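Merkar Oval Serving Bowl, white
Sold by Jurden Kitchen Supply

Item number: 272
Color: white
Shape: oval
Sold as: single piece or box of 20
Related items: Martens paper liners, Tinerard bread basket

The Merkar oval bowl is made for fruit, bread and other dry food that stays on the counter during the day. Many of our customers are small cafes and office kitchens, where a round bowl takes too much place beside the coffee machine. The oval form can stand along the wall and still gives enough room for long fruit.

We advise to put a sheet of paper in the bowl before filling it. The paper keeps crumbs and sticky spots away from the surface, and you can change it in a moment when the fruit is finished. Let the paper come up over the rim a little. For bananas it is good to keep the bunch together and lay the single ones beside it, so people take the loose ones first.

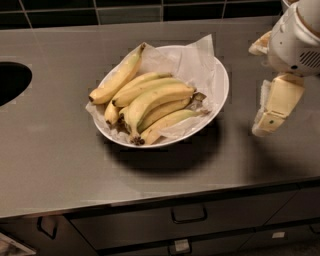
How often should the paper liner be changed?

Change it each time you fill the bowl again, and sooner if a piece of fruit has become soft or has left juice. In a busy kitchen this means once per day in most cases. Bread can stay on the same sheet until evening.

Care
Wash the bowl by hand with warm water and a mild soap. Please do not use steel wool or scouring powder, they leave gray marks on white surfaces. Dry with a soft cloth before you put new paper. The bowl is not for the oven, the microwave or an open flame.

Paper liners
The Martens liners are sold in packs of 68 sheets. They are cut a bit larger than the bowl, so you can fold the edge inside or leave it standing. Normal baking parchment from the roll is also fine, only cut it with some extra length on both sides. If the sheet is too stiff, crumple it one time in the hands and open it again. It will then lie better in the bottom.

Orders and returns
Orders of 15 pieces or more are packed in divided boxes. You can return unused bowls in the original packing. Bowls with a chip from transport are replaced, please send us a photo of the bowl and of the box together with your order number.

For questions about larger orders write to Wulan Sopacua in our sales office.

Page updated: Jun 21, 2026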